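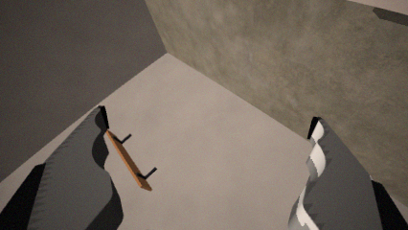
Simulación, cámara de la pinza: el perchero de dos ganchos en el suelo, junto al dedo izquierdo.

3 de enero de 2025

Primer día de vuelta y, cómo no, me he puesto con lo que dejamos colgado en diciembre: las normas para dar por buena una escena antes de lanzar episodios en Grasemell. Las teníamos repartidas entre tres hojas y mi memoria, así que las apunto de una vez y ya las discutimos el lunes.

Lo primero, la pose inicial del objeto. Con el perchero estoy viendo que casi toca el borde ondulado del dedo izquierdo, y el validador de Boros me lo deja pasar tan tranquilo (¡solo comprueba que no haya penetración entre mallas!). Para mí eso no vale. Propongo holgura mínima de 24 mm entre cualquier dedo y el objeto en el instante cero, medida sobre la malla de colisión y no sobre la visual, que con estos dedos acolchados las dos no coinciden ni de lejos. Si no se cumple, se vuelve a sortear la pose y se guarda la semilla descartada. Guardarla, por favor, que en diciembre las tirábamos y luego no había forma de reproducir nada.

Segundo, los ganchos. Sobresalen de la tabla y son finos, y la envolvente convexa se los traga: queda un bloque macizo y la pinza «agarra» aire. A partir de ahora, descomposición convexa obligatoria para toda pieza con salientes, y captura de la malla de colisión pegada en la ficha. Ya sé que tarda más. Da igual.

Tercero, nombres. En la ficha pone «estante» y en la lista de tareas «perchero». Me quedo con «perchero», pero lo importante es que haya uno solo y que salga del catálogo de Plimby, nada de escribirlo a mano.

Números de hoy: del lote viejo tengo 1.133 episodios y he pasado el criterio nuevo a los primeros 400. El resto lo dejo corriendo el fin de semana. No borro ninguno aunque falle – se marcan como «pose dudosa» y se quedan fuera del entrenamiento hasta que alguien los mire. Ese alguien no puede ser quien generó el lote, eso también lo quiero por escrito.

Una duda que no sé resolver yo solo: ¿el límite de fuerza de cierre va en la ficha del objeto o en la de la pinza? Yo lo pondría en las dos y que mande el más bajo. En Numcombe lo llevan solo en la pinza y cada vez que cambian de dedos toca repasarlo todo, menudo lío.

Pendiente:
– pasar la holgura a parámetro (ahora está metida a pelo en el script)
– rehacer la colisión de los ganchos
– subir la plantilla de ficha, versión 2
– preguntar si las semillas descartadas van al mismo disco o aparte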